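Kinnear Hall Supper Club and Lunch Circle
Minutes of the spring meeting, held in the small room at Kinnear Hall, April, 7.30 pm

In the chair: Rhonda Desjardins
Minutes: Chia-hao Lam
Apologies were read out and noted, and the chair sent everyone's love to those laid up with the cough.

1. Welcome

Rhonda thanked people for coming out on such a filthy evening and asked that wet coats go on the rail by the back door, as the hooks in the corridor belong to the playgroup and we have had a note about it before. She said how glad she was to see so many faces from the winter suppers, and a particular welcome was given to those who had joined us from the Brolura Road lunch circle now that their own room has closed. She hoped they would soon stop asking where the teaspoons are kept. (Second drawer down, left of the sink.)

2. Minutes of the last meeting

These were agreed with one correction. Under item 5 it was recorded that the pudding at the February supper was a trifle, and it was a charlotte. The minute-taker is sorry and has changed it in the book.

3. Matters arising

The back door has been eased and now shuts without a shoulder. The noticeboard is still waiting for its glass. The spare key, missing since the carol evening, came back through the letterbox in an envelope with no name on it, and Rhonda asked that our thanks be recorded to whoever it was.

4. Money

The balance stands at £1,756, which is a little healthier than we had feared after paying for the oven repair. Supper takings have held up nicely through the cold months. The hire charge for the hall goes up by £4 an evening from the summer, and there was some grumbling at this, though it was pointed out that the heating has been on rather more than it used to be and that we had the old rate for a very long while. It was agreed to leave the price of a supper ticket at £9 until the autumn and then look at it again with the figures in front of us. A suggestion that we charge separately for coffee was talked over at some length and dropped, as most people felt it would be a miserable thing to be asked for coins at the end of a nice meal.

5. The shared suppers

This took up the best part of the evening. We sold 67 tickets for the last one, the most we have ever had, and it was a happy night, but the queue at the hatch went right back past the piano and the people at the end of it waited too long. Chia-hao had spoken to several of them since, and they were very kind about it, but two had stood the whole time and ought to have been found a chair.

It was agreed that from the next supper we shall call people up table by table, starting from a different end of the hall each time so that the same lot are not always last. Anyone who finds standing difficult will be served where they sit. Rhonda will do the calling, having the voice for it.

The other trouble was that we ended up with nearly all main dishes and hardly anything to go with them. Everyone had been generous, and there were some splendid stews and a very good fish pie, but by the time the third table went up there was one salad left and half a loaf. A sheet will now go up on the board beforehand with columns for mains, sides, breads and puddings, and people are asked to put their name in whichever column is looking thin.

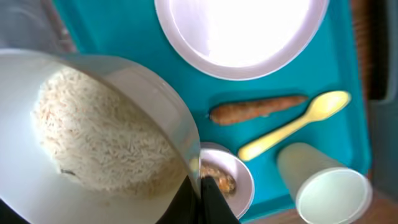 There was a long and friendly discussion about whether the club should cook the plain things itself, in the hall kitchen, and leave members to bring the more interesting dishes. Those in favour said that it would save a lot of people carrying hot pans on the bus. Those who were less sure asked who would be doing it, and at what hour of the afternoon. In the end it was agreed to try it at the next two suppers — potatoes and rice at the first, then pasta at the second — and to see how we get on. The kitchen will be open from four o'clock and helpers would be very welcome, even for half an hour.

It was also asked that every dish come with a little card saying what is in it, and whether there are nuts, milk, egg or wheat. Several of our new friends from Brolura Road have to be careful, and it is a shame for anybody to have to go round asking. Blank cards and a pen will be left on the piano.

6. Kitchen

The old Vistar urn has finally given up. It has been mended twice and the feeling of the meeting was that it has earned its rest. Rhonda had looked at a replacement in the Usel Street shop and thought it sound, though rather tall for the shelf. She will go back with a tape measure and has leave to buy it if it fits.

Members are reminded to put their names on the undersides of serving dishes. There are still unclaimed dishes in the cupboard from before Christmas, among them a blue casserole with a lid that does not belong to it. Anything left by the end of May will go to the summer fair.

Tea towels were mentioned again. If you take a bundle home to wash, please bring the same bundle back.

7. Summer outing

A coach to the coast was the favourite, with the walled garden a close second. Chia-hao will find out prices for both and whether the garden tea room can take a large party. It was asked that we set off later than last year, when some members had to be up before the birds, and this was warmly supported.

8. Any other business

The piano wants tuning, and the choir have offered to share the cost. Agreed.

A large umbrella with a wooden handle is in the lost property box.

Rhonda asked whether somebody might take over the birthday cards, which she has done for years and would like a rest from. There was no offer on the night, so please have a think and speak to her quietly if you could manage it. The address list is all in order and she will hand over the stamps with it.

The meeting closed at 9.10 pm, and those who could stay helped to stack the chairs.

Next meeting: after the second supper, time to go up on the board.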